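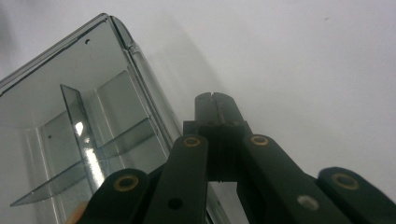
Home | Course Outline | Handouts | Reading List | Contact

May 18, 2026
Hooman Golestani

Handout 3: Divided Containers

This session covers small storage boxes with inside partitions. Bring your notes from the Penry drawer exercise, as we will use the same measurements.

Terms

Wall: the outer side of the box. A thin wall saves space but flexes when the box is full.

Rim and lip: the rim is the top edge. On some boxes the plastic is folded over to make a lip. The lip stiffens the wall and gives you something to hold.

Divider: an upright panel inside the box. Two dividers that cross make a grid. With clear plastic you can see the crossed panels from outside, but glare can hide a panel edge, so check with a finger before you drop anything in.

Ribs: raised lines on a wall. They add stiffness. On some designs they also hold a divider in place - look closely before assuming they do.

Holes: small round holes may be there for air, for hanging or for a fastener. Write down where they are and don't guess the use until you have handled the box.

Measuring

Measure inside, not outside. Take the length at the base and again at the rim, as many boxes taper. If the inside length is 155 mm and one divider is 3 mm thick, you have 152 mm left to share between two sections. Students often forget the divider.

Sorting task

Work in pairs. Each pair gets a bag from the Halov parts bin. The full bin holds over 500 pieces, so take one bag at a time. Sort by length first, then by shape. Long items go in the largest section. Leave a finger's width free at the top.

Hand in a sketch of your layout with the inside measurements marked. The Zanenik lids will be covered in July.

Related
Handout 2: Drawers and Trays
Labels That Stay On
The Sukance Shelf Exercise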